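The offices of Vallton occupy the ground floor of a former printing works, and Kalevi Salminen has the room at the back where the paper samples are kept. He has worked on adhesives for paper and board for most of his career, first on packaging lines and later on products sold to schools and offices. He agreed to talk about the least glamorous part of that range, the solid glue stick, and about why it is harder to formulate than a liquid.

"A liquid glue only has to be a glue," Salminen says. "A stick has to be a glue and a structural part. It has to stand up in a tube, survive being pushed against paper, and then give up a film a fraction of a millimeter thick. Those demands pull against each other."

The usual solution is a soap gel. A polymer that dissolves in water does the bonding, and a soap, commonly sodium stearate, forms a network that holds the water and polymer in place. The mixture is prepared hot, poured as a liquid, and sets as it cools. Under the pressure of a stroke the network at the surface breaks down and a thin layer transfers to the sheet. Water then moves into the paper fibers and the polymer is left behind.

Salminen regards the cooling step as the one most often underestimated. "If you cool too fast, the outside sets while the core is still moving, and you get a void down the middle. The user finds it halfway through the tube. If you cool too slowly, the soap crystals grow large and the stick feels gritty." His group pours at a fixed temperature and changes only the air flow over the tubes, a method he first saw at Vrettos, where he spent three years before coming to Vallton.

The conversation moved to testing. The standard measure of a paper adhesive in his lab is open time, the interval after application in which two sheets can still be joined properly. For office use he wants 45 seconds. Anything shorter annoys people who are lining up a corner, and anything longer leaves the sheets sliding over each other. The second measure is fiber tear. Two bonded sheets are pulled apart after drying, and the technician records how much of the joint failed in the paper and how much failed in the glue.

"If the paper tears, the glue has done its job," he says. "There is no benefit in going further. You are then testing the paper."

The current reference formula is number 2322 in the lab's notebook series. Salminen is careful to say that the number reflects how the notebooks are indexed and that the count of real candidates was far smaller. The formula was settled in February, after a change of polymer supplier forced the group to repeat its aging work. The previous grade lost tack in low humidity. The new one, bought through Allex, holds more water but softens the stick, so the soap content had to rise.

Thodoris Theodorakopoulos, who runs the aging cabinets, joined for part of the interview. He was direct about the main cause of complaints. "Caps," he said. "We get sticks back as defective and the gel is fine two millimeters down. It was left open. The surface has lost its water and it skates over the paper."

He recommends slicing off the dried layer with a knife and throwing it away. Adding water to the top does not work well, in his experience, as the soap network takes it up unevenly and the surface turns to paste. He also advises storing sticks away from heaters and car dashboards. A stick that has been warmed and cooled several times may sweat, leaving droplets inside the tube - the polymer is still usable, but the texture does not recover.
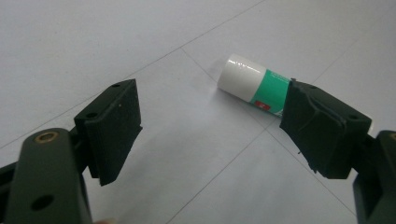

*A glue stick on its side on a tiled floor.*

On permanence both men were cautious. Salminen does not recommend any general-purpose stick for archival work, and he is unimpressed by the word "acid-free" when it is printed without a test method. Soap gels are alkaline by nature, so the claim is easy to satisfy and says little about yellowing. For photographs or documents meant to last, he would use wheat starch paste or a mechanical fixing such as paper corners.

The next project, known internally as Vumudari, is a stick with less water and a starch-based polymer. Six batches have been poured so far. The bond is adequate on copy paper and poor on coated card, where the water has nowhere to go.

"Coated stock may simply be the wrong job for it," Salminen says. "I would put that on the label. Marketing would prefer that I fix it."

Theodorakopoulos expects the first full set of aging results by the end of the year. The samples are already in the cabinets, and he checks the humidity log every morning before he takes his coat off.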